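Home Kits Arms Grippers Spares Forum Cart

Prultoder finger set, black, 2 per pack

Printed fingers for the Brosex gripper, long angular tips, small notch on the inner edge. Designed by Fuad Feyisa on our shared bench, butcher-block top, black extrusion all round. Notch is for the pad, dont file it out.
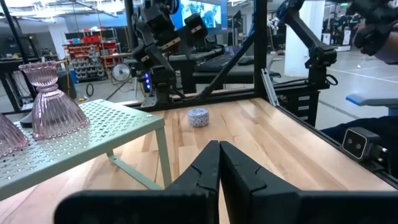
Fitting

Back the jaws off first. 12 screws in the bag, you need eight, rest are spares. Tighten by hand then a quarter turn. Re-home the arm before you grab anything breakable. Ribbed glass is a good test, slippery and it rolls.

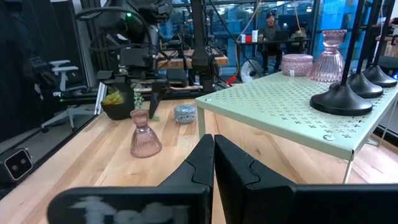 Start at 26 percent grip force and go up slow. Almost 418 grams is the most we'd lift with these, heavier than that get the Carré set. Bases for the Pravatau arm sold seperately. Next batch ships 15th March, email if you need left fingers only.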